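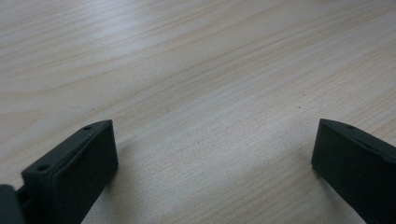
Figure 1. Light-colored wooden tabletop with a band of reflected light across the middle.

# Glare and Reading Comfort on Study Desks

## 1. Background

The Skov reading room was refitted with new ceiling lights before the spring term. Students using the desks under the east row reported tired eyes and moved their laptops to other seats. This report covers desk lighting in that room and compares two ways of reducing reflected glare. Screen brightness and daylight from windows were left out of the study.

Glare from a desk depends on the angle between the lamp, the surface and the eye. A matte surface scatters light in many directions. A satin or glossy one sends more of it in a single direction, and a reader sitting in that direction sees a pale patch where the contrast of the surface drops. Printed pages on coated paper behave the same way.

## 2. Method

Illuminance was measured with a Prendine handheld meter laid flat on the desk, sensor facing up. Readings were taken after sunset with the blinds closed. Each desk was divided into a grid and measured at every grid point, first with the lights as installed and then with each of the two changes:

- Onura diffuser panels clipped below the lamp
- the lamp moved sideways so that it no longer hung in front of the reader

Luminance was not measured, as the department's luminance meter was out for calibration until May. Glare was instead rated by readers on a printed form. The form had 60 short lines of text in a small font, and readers marked any line they had to tilt their head to read.

## 3. Results

With the original lights, the highest reading was 1136 lux, directly below the lamp. The lowest was 130 lux, at the corner nearest the wall. This spread is wide for a single desk, and the bright area fell where most people place a book.

The diffuser lowered the peak and raised the corner readings slightly. Readers marked fewer lines, but several wrote that the desk now looked dull. Moving the lamp left the peak nearly unchanged – it only shifted toward the side – yet the number of marked lines fell further than with the diffuser.

## 4. Discussion

The two changes act on different things. The diffuser spreads the light, while moving the lamp alters the path of the reflection. An illuminance meter does not record the second effect, so the readings alone would have favored the diffuser.

Dokside, the supplier of the lights, rates the lamps at roughly 2000 lumens each. This value was not checked.

## 5. Further work

The measurements should be repeated with a luminance meter placed at eye height. Seated eye height varies between readers, and the form did not ask for it. Desk mats were suggested by two readers and have not been tested.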